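Femitz tests padded gripper fingers in a small walled cell

15/09/2026

The automation workshop Femitz has started a comparison of two sets of gripper fingers for its picking arm. The first set has wide, padded jaws. The second set, made by Skadoron, is thinner and harder, and it will be mounted when the first series is finished.

Both sets must pass through the same program of 226 picks. The arm, the wrist camera and the controller stay the same during the whole comparison, so that only the fingers are changed. The controller is a Zutach model which the workshop has used since last December. Each pick is recorded by the camera on the wrist, and an operator marks it later as held, slipped or missed.

The objects were chosen because they are difficult in different ways. Soft toys change their shape when the jaws close. Printed boxes have flat sides and can slide. A keychain is small, and its ring can turn to any direction. One toy hangs from a hook, so the arm must take it from the air and not from the floor.
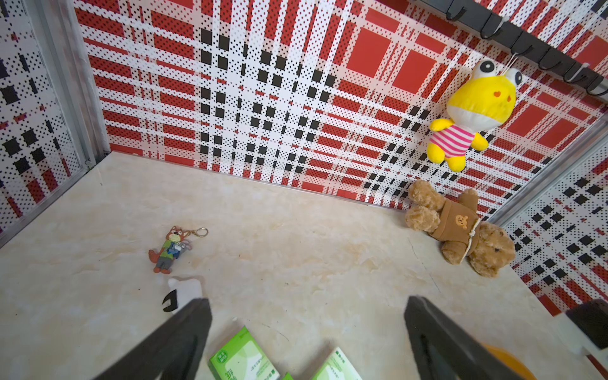
Wrist camera view of the test cell, with the padded fingers mounted. The walls carry a red, white and black plaid print.

The pattern on the walls is also a part of the test. Femitz wants to know how well the camera finds the edge of an object when the background is busy – many customers do not have a clean gray table, and results from such a table do not help them much.

At the moment the padded fingers have completed 80 picks. The workshop says that they work well with the plush toys, but they are slow with the small objects, because the wide tips hide the target from the camera in the last part of the approach. In 71 of the 80 picks the object was held until the end. The other nine will be studied again before any setting is changed.

A separate series with other lighting is planned together with the firm Hegde. It will use the same cell and the same objects. Femitz will publish the results of both finger sets in one table on its website, and the recordings can be requested by partners.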